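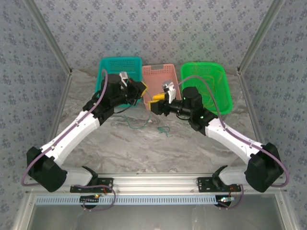 Photo: Jitendra Awasthi

Date: 2025-04-16
From: Cosimo Monti
Subject: Re: Two-arm bench kit, anyone tried one?

Jitendra Awasthi wrote:
> The Kanovach kit is on the bench now, both arms on the front rail and
> the three baskets along the back. I know you were looking at the Rullow
> before you bought yours. Would you still pick this one? And how is it
> with soft stuff? I want string and small odd-shaped things, no blocks.

Yes, I'd pick it again tomorrow! I've had mine since September and I still look forward to switching it on. The Rullow has the nicer manual, but I liked that these arms bolt straight to the rail, so you can take one off for repair and keep working with the other.

Soft stuff is where I've had the most fun. String is hard – my first week was mostly knots – but the yellow pads grip better than I expected, and slowing the close speed to 64 in the settings helped a lot. Start with one short piece and add more once you trust it. Small lumpy things are easier, and you can practice passing them from one arm to the other before you bother with the baskets. 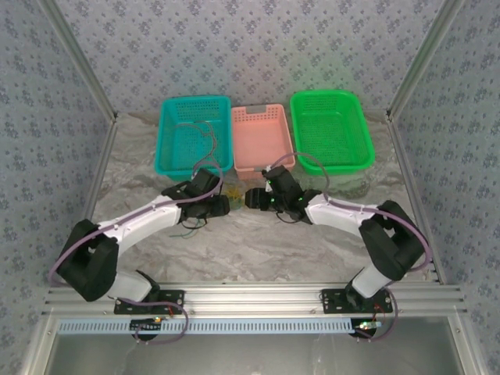
Grippers either side of a small yellowish-green piece, baskets behind.

Two gripes. The purple cable needs more slack at the wrist than the guide says, so check it through the full reach before you tie anything down. And spare pads took Mirgate up to 2 weeks to ship, so order a set early.

Does anyone here have the Jurčo grippers on theirs? I'd love to hear how they do with thread.

Cosimo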